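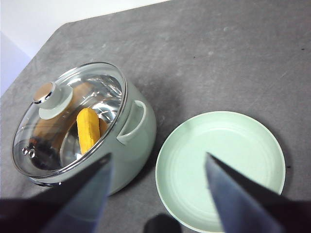

Figure 1. Wrist camera view at the pot and plate station, lid closed.

Project report: Lid and Plate Task with the Pado Arm
Team Kollar, robotics class, October

1. What we wanted to do

Our team chose the kitchen task from the class list. The arm must lift the glass lid from a small pot, put the lid on the table, take the food out and place it on the plate. A person drives the arm by hand first, and the recorded runs are used later to train a policy. We used one camera on the wrist, because the second camera was needed by team Cisternas.

2. Setup

The pot and the plate are both mint green, and this gave us more trouble than we expected. Our first color filter joined them into one object when they stood close. We stopped using the filter and let the network learn from the full image. The table is gray with small scuffs, and we did not clean or cover it, so that the training pictures stay the same as the test pictures.

The glass lid is also difficult. One can see the yellow piece through it, but the steel rim gives bright reflections. The knob has a round metal cap. The first finger pads slipped on it, so Chutima Boonyarit cut new ones from softer rubber.

3. Recording

We recorded 248 runs in total. After checking, we kept 142 of them. The others were removed for these reasons:
- lid dropped or not fully lifted
- operator stopped in the middle
- camera cable pulled the wrist to one side

The cable problem was my mistake. I fixed the cable too short on Thursday and noticed it only after lunch, when the arm could not turn to the far side of the plate.

4. Results

We tested the trained policy 63 times. The complete task succeeded 15 times. This is lower than we hoped. Most failures happened at the lid: the fingers closed a little above the knob and came up with nothing. When the lid was already removed by hand, the arm usually found the yellow piece without a problem, but we did not measure this separately and we should have.

5. What we would change

We would move the pot to more different places during recording. In our runs it stands mostly left of the plate, and the policy seems to remember this. We would also try a plate in another color, to see how much the matching green matters. Team Lodard offered us their white one.

The finger pad drawings and the run list are in the class folder. Please ask before you change the pad file, it is still used for the next task.

12 shares | 4 comments

Related reports
Team Cisternas: Sorting Cups with Two Cameras
Team Lodard: Folding a Small Towel
How to Mount the Wrist Camera
Class Task List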